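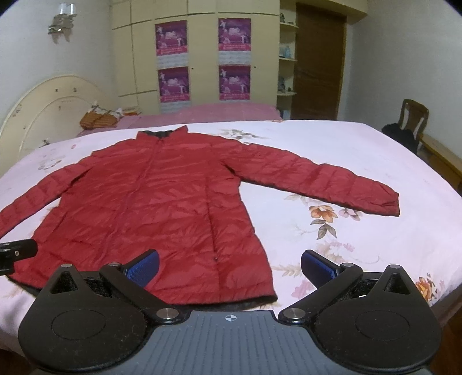 Selumley Quilted Jacket
Item 474
Department: Outerwear, Staff and Student Supply
Color: Red with black lining

The Selumley Quilted Jacket is supplied by Nolden to schools, residential colleges and outdoor centers that issue cold-weather clothing to their members. It is a padded jacket for daily wear between late fall and early spring, and it may be ordered singly or on account.

Description
The jacket has a stand-up collar and a full-length front zipper. Horizontal quilting seams hold the padding in place across the body, and the sleeves are stitched in the same manner, finishing in gathered cuffs. The side pocket closes with its own small zipper. The lining is black throughout the body and may show slightly at the hem when the jacket is laid flat.

Sizing
The jacket is cut to fit over a sweater. Customers who are between sizes should order the larger. To compare the fit with a garment already owned, close the zipper, lay both jackets face up on a bed or other broad surface, and smooth the sleeves outward before measuring. Measurements should be taken across the chest, just under the armpits, and again from the base of the collar to the hem. Padding that has been compressed in transit will affect the result, and new jackets should be left unpacked overnight first.

Care
Close all zippers before washing. Machine wash cold on a gentle cycle with a mild detergent. Do not bleach, iron or dry clean. Tumble dry on low with 2 clean tennis balls and stop the machine every 10 minutes to loosen the padding by hand. Dampness may remain inside the quilted sections after the outer fabric feels dry - an additional cycle is usually required.

Storage
Store the jacket on a wide hanger or folded once in a breathable bag. Vacuum bags are not recommended for periods longer than one season.

Ordering
The price is $58 per jacket. Name labels can be sewn inside the collar at the time of order and cannot be added later. Labeled jackets are not returnable except in the case of a fault. Orders for winter issue should reach the supply office by the end of July.

Returns and Repairs
Unworn jackets may be returned in their original bag with the packing slip enclosed. Replacement zipper pulls are available on request at no charge. Inquiries concerning repairs should be addressed to Jovita Zamudio, Garment Services. Account customers should write to Dilwyn Gittins, Institutional Sales, quoting the item number.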